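Can a Machine Tidy a Room Yet? Clearing Small Objects from a Workshop Floor

Project report, Gethin group

1. Background

Vacuuming robots have been sold for years, but they need a clear floor before they start. Picking up what has been left lying on it is still done by a person. Our project asked whether a machine could take over that one chore in a shared workshop, where the objects are small, mixed and not put back in the same place twice.

We limited the work to single-handed and two-handed pick-up of light items from floor level and table level. Sorting waste, emptying bins and moving furniture were left out. The two candidate systems were the Weltik arm controller, which replays and adapts recorded movements, and the Unetix planner, which computes a grasp from a depth image. Both were to be judged against a person using a gripper of the same shape, so that the limits of the gripper could be separated from the limits of the control.

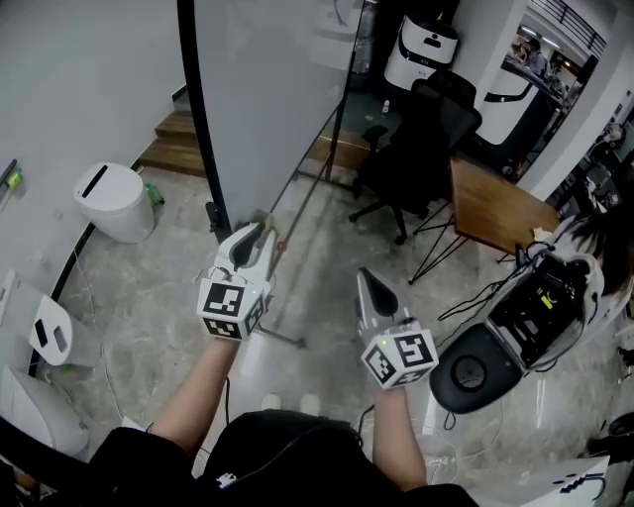 The choice of a common gripper turned out to matter more than we expected. In our first plan the human baseline used bare hands, and the comparison was useless: a person rolls a ball into the palm or pinches a sheet of paper without thinking. With two fingers and no wrist feeling, the same person slows down and starts to make the mistakes a machine makes. Flat items were the worst case. Paper lying flush with the floor had to be pushed against something before it could be lifted.

2. Method

Each control method was given 133 attempts, spread over 4 object classes: round, cylindrical, flat and soft. An attempt counted as a success if the item was lifted, carried to the tray and released inside it within 30 seconds. Dropping the item ended the attempt. Starting positions were drawn from a list prepared in advance, and the operator was not told which class came next.

Lighting was left as it was in the room. We considered covering the glossy surfaces and decided against it, as a household would not do so. 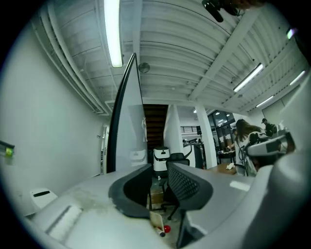

Rhiannon Prosser
Test lead and report editor

3. Results

The human baseline completed all four classes, with most failures in the flat class. The Weltik controller was dependable on cylinders standing upright and noticeably weaker on cylinders lying down, where a small error in approach angle sent the item rolling. The Unetix planner handled round objects better but took longer to commit to a grasp, and it ran out of time more often than it dropped anything.

Neither system dealt with soft items in a way we would call useful. Ming-te Huang went through the logs for this class and found that the fingers usually closed on the right spot but too far above the floor. Lowering the approach height helped the soft class and caused collisions in the flat one.

Reflections were a second source of error. The depth image had gaps wherever a shiny surface faced a ceiling light, and the planner treated some of those gaps as free space.

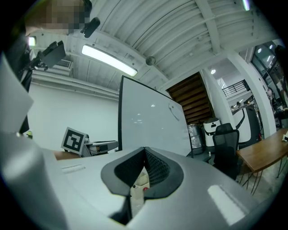
Figure 3. Gripper view towards the whiteboard, with a marker card to its left.

4. Discussion

On our figures a machine cannot yet be left alone to clear a floor. It could be given part of the job. If round and upright items are taken first and the rest is left for a person, there is less bending and carrying to do, although someone still has to come back for the paper and the cloth.

Édgar Villca has pointed out that the 30-second limit is generous by shop-floor standards and strict by household ones. We kept it for both so that the results could be compared, but a later study should set them separately.

5. Further work

Caradog Cadwaladr will repeat the soft class in July with the Windel fingertip, which has a thinner leading edge. The starting position list and the attempt logs are held with the group and can be requested from the test lead.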